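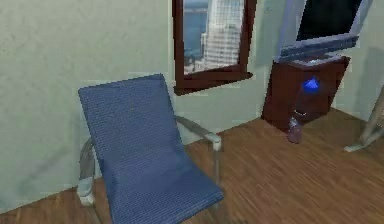 About Starcombe

Hi, and welcome! Starcombe is a small evening language school above the bakery on Dal Bello Street, and I'm the one who started it. I teach most of the Italian classes, answer the phone (badly, if I'm in the middle of a lesson) and write everything on this site.

I used to teach at a big place called Gredaser, with 50 people in a lecture hall and a microphone that whistled. I liked the students very much. I just never got to hear them talk! So when the rooms here came up for rent one April, I signed the lease and told my family afterward.

Our groups stop at 15. We teach Italian, Spanish and Portuguese, all for adults, and mostly for people who swear they were hopeless at languages in high school. You'll be speaking on the first night - ordering coffee, asking for the train, getting the verbs wrong. The grammar comes along in week two, and by then you'll have plenty of questions about it.

We use the Sasard course books for the beginner levels. They're a bit old-fashioned and the dialogues are very heavy on lost luggage, but the exercises are good and you can find them used. From the third level up we drop the book and read short stories, recipes, song lyrics, whatever the group brings in.

A term runs 15 weeks, and you can sit in on one class for free before you sign up. The oldest student in my Tuesday group is older than my mother and does more homework than anyone.

The door is the green one to the left of the bakery, up 19 stairs. There's no elevator, sorry. If stairs are a problem, call me and I'll set you up with the group that meets at the library.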